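Speaker notes: Shadows, edges and the reading of solid form
Tramville drawing teachers' meeting, August 4, 2020
Slot: 55 minutes including questions 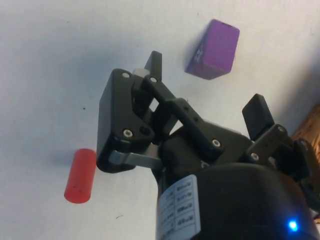 Opening. The subject is tone, meaning how light or dark a surface is, and why beginners get it wrong more often than they get outline wrong. State the claim early: most weak drawings of solids have an acceptable outline and only one tone inside it. Define the terms before going further. Local colour is the colour of the object itself. Tone is what remains when colour is ignored. Point to the purple block: one colour throughout, yet the broad face is brighter and the narrow side face is darker, and the change happens at an edge. Then the soft grey-blue shadow along its left side, which is lighter in weight than students draw it. Leave that up while giving the definitions a second time, more slowly.

Slide 2. The Hukent exercise. Pupils get 9 strips of grey paper, lightest to darkest, and match each face of a solid to a strip before drawing anything. No pencils on the desk at this stage. Inès Gaillard ran it in May with a mixed-age group and kept the matching sheets. Common fault: the darkest strip is chosen for any face that is turned away from the light, whatever the rest of the set-up is doing. Ask for a show of hands on who has seen this.

Slide 3. Cast shadow and form shadow. Form shadow belongs to the object and changes direction with its surface. Cast shadow belongs to whatever it falls on. On flat solids the form shadow begins at an edge — on curved ones there is no edge and the change is gradual. Do not go into reflected light here. It comes up in questions anyway.

Slide 4. Results. 212 drawings marked by Killian Leblanc against the Kwan scale, which scores tone and outline separately. Outline scores hardly moved between first and last sheet. Tone scores did. Say plainly that there was no comparison group and that one person did all the marking.

Slide 5. Practical points. One lamp, blinds down. Matt surfaces before shiny ones. Pale ground under the object, or the cast shadow is lost. Soft pencils only, 2 per pupil. Rubbers collected at the start — they come back in the final ten minutes.

If short of time, drop the Benance handout and go straight to marking.

Questions likely: coloured lamps, left-handed pupils and smudging, whether the strips can be printed (yes, but check the printer's dark end first).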